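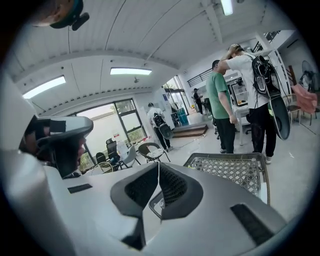

The big room, a bit before ten. Grey wire basket to the right, chairs by the window.

I have been thinking about chairs. I realise this is what happens to people after a certain age, along with opinions on bin days, but bear with me, because I have spent a good part of this month in a room full of them and I have come away with views.

The room first. It belongs to the place where I now rent a desk three mornings a week, on the ground floor of the old Cadwaladr building, up the hill from Skirnport harbour. It has a white ceiling made of curved panels, with dark vents running in a line along the beams, so that lying on your back (I have, it was my shoulder) you feel you are inside a very clean boat. There are fluorescent lights up there as well, the flat rectangular sort, which are on even when the daylight is pouring in. I asked about the switch in my first week and was told it also does the kettle. I have not asked again.

Then there is the window. It takes up a good stretch of the left-hand wall, with black frames and a lot of green outside, and it is the reason I signed up. My desk at home looks at the side of next door's extension. I have been looking at that extension for 7 years and it has never once put out a leaf.

And in front of the window, the chairs.

As far as I can work out, not one of them was bought to go with any other. There's a black mesh office chair, a grey plastic one, a round brown wicker one with a patterned cushion, and a pale woven one that has drifted off from the rest. Together they look like the waiting area for four different appointments. When I first came in I assumed somebody was halfway through moving them. They weren't. They live there, and after a while you stop noticing, in the way you stop noticing your own hallway.

The office chair is the one everybody heads for and the one nobody stays in. It has a lever. I don't trust a lever I haven't been introduced to, and this one lets you down slowly, over the course of a phone call, so that you begin a conversation with the bank as an equal and finish it with your chin near the windowsill. I was on to them about a card reader for 35 minutes. By the end I was practically apologising.

The grey plastic one is fine. I want to be fair to it. It asks nothing of you and gives nothing back, and if you spill soup on it you can wipe it down with a sleeve. It's the chair for eating a sandwich you didn't really want.

The wicker one is the good one. You don't so much sit in it as get put away in it, like a bowl in another bowl. The cushion came from Lowri Hughes, who has the desk by the door and restores picture frames, and who brought it in because the wicker was leaving its mark on the back of her legs and she was tired of being asked about it at the swimming pool. I have read the best part of a Norwegian crime novel in that chair during hours I've since billed for. The drawback is getting out. There is no dignified way. You have to rock, and it creaks, and everyone looks round to see who it is.

The pale woven one I can't get on with at all. It's handsome. It's the one you would put in a photograph if you were selling the room. But it slopes backwards by a degree or two more than a person does, and you end up gazing at the ceiling vents with your tea held out in front of you like an offering.

I should say something about the basket too, as I've grown fond of it. It's grey wire mesh in a diamond pattern, with a raised rim, and it tends to be wherever you last weren't. I-hsuan Liu, who translates instruction manuals and therefore believes that everything has a correct place, wanted it by the door for umbrellas. This did not work, for the plain reason that it's a mesh basket and an umbrella has a point. Then it was for parcels, which lasted until a parcel arrived that was bigger than it. At present its job is to be tipped a bit to one side and have things dropped into it by people passing. Last time I went through it there were two gloves (not a pair), a Lamon catalogue still in its wrapper and somebody's tape measure, which I borrowed and have every intention of returning.

I used the tape measure on the window, as it happens. 135 centimetres from the wall to the first black upright. I had an idea about a bench. A single long bench, under the glass, with a lid that lifts so the basket's contents could go inside and the basket could be retired with honours. I drew it on the back of a Mivetel bill and took it round, feeling rather pleased.

It went down badly. Lowri said a bench makes people sit in a row as if they've been sent out of class. I-hsuan wanted to know who would be in charge of the lid. A man from upstairs whose name I've never caught said he liked the wicker chair, and then stood there until I agreed with him, which I did, since I like it too. There was a short silence and we all looked at the chairs, and I think each of us was privately working out which one we'd save.

So there's to be no bench. What we have agreed on is that the office chair will be looked at, by which I mean that somebody will turn it over and peer at the underneath and say "ah". I've offered to do this on Sunday, when it's quiet. I own a set of Allen keys and have used 2 of them.

I've also been told that if I want to do something useful I could bring in a second cushion, for the woven one, to take up the slope. I have a spare at home. It's orange corduroy, and it was a present, and I've been waiting for somewhere to put it that wasn't my house.

Anyway, if you're ever up at the Cadwaladr building and looking for a seat, get there by half past nine and go straight for the wicker. If I'm already in it, I'm working.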